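Skeltcombe Folding Set: good practice notes

Skeltcombe holds 269 clips of clothes being folded by hand, recorded at head height so that robots can learn from them. We love this set, and these are the rules that keep it tidy!

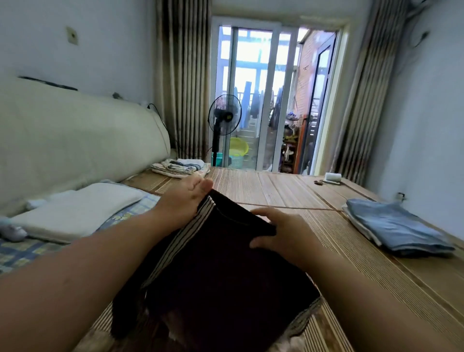 Loveck

Press before you fold. Both palms go flat on the cloth, fingers spread, and stay in view until the layer lies still. Dark fabric on a pale mat is lovely to label, so do send more.

Hoods and collars come first, body second. Work the neckline with both hands and leave snaps facing up where the labeller can find them (version 9 finally has a tag for snaps!).

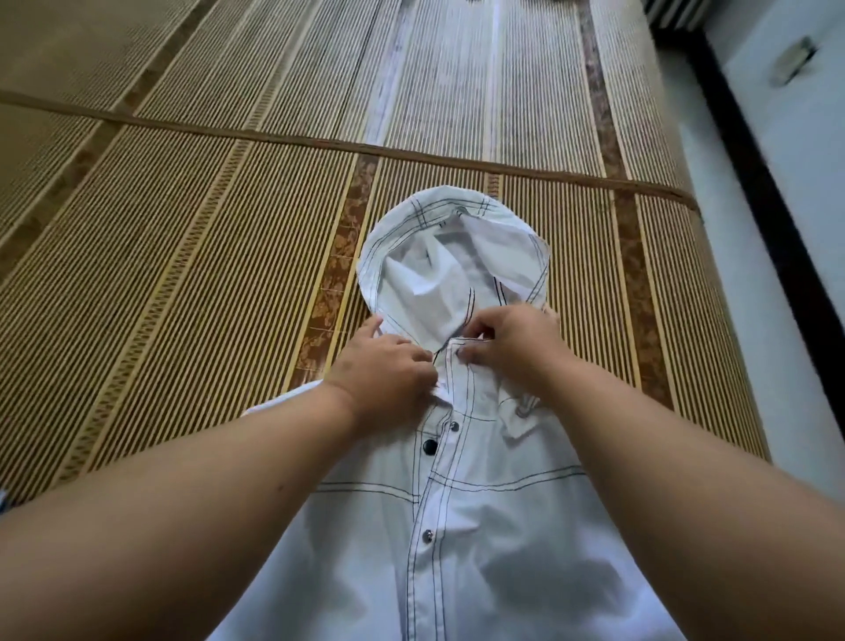

White hooded top, both hands at the neckline.

Labels: 1,766 in total, 29 classes. Please read the class list before adding a new one.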